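# faltmont-hvac

Room-by-room heating and cooling logs from the Faltmont test rooms, plus the small Python tools we use to read them. If you've ever wanted to know what a furnace is doing at 4 in the morning, welcome!

Last updated Apr 28, 2026

## What's inside

- `logs/` has 36 CSV files, one per room. Most run to 3,000 rows; the Algate annex rooms stop at 2,000 (the logger was moved in December).
- `rooms/` has floor outlines, vent positions and furniture blocks
- `tools/` has the loader, the gap filler and a plotting script

Each row gives supply air temperature, return air temperature, blower stage and filter pressure drop. The pressure column is my favorite part. You can watch a filter load up week after week, then see the line fall straight down on the day it was changed.

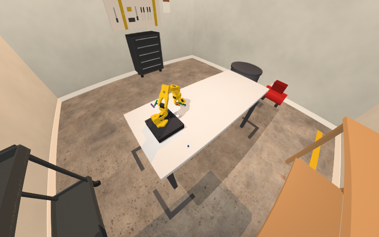

Airflow runs use the Kotora solver, and it wants a closed room mesh with every vent tagged. Leave a vent untagged and it gets treated as wall, so your room will never warm up (ask me how I know). Furniture matters more than I expected. A long white table goes in as a flat slab for the top.

## Quick start

```
pip install -r requirements.txt
python tools/load.py --room 12
python tools/plot.py --room 12 --col filter_dp
```

## Known problems

- Blower stage reads 2 during defrost in the Meléndez rooms, whatever the fan is set to. Use the `defrost` flag to drop those rows.
- Return air in room 7 drifts high on sunny afternoons.
- The gap filler only handles short gaps. Longer ones are left blank on purpose.

Fixes and new rooms are very welcome, and please run `make check` before you open a pull request. Heat pump logs would be fantastic!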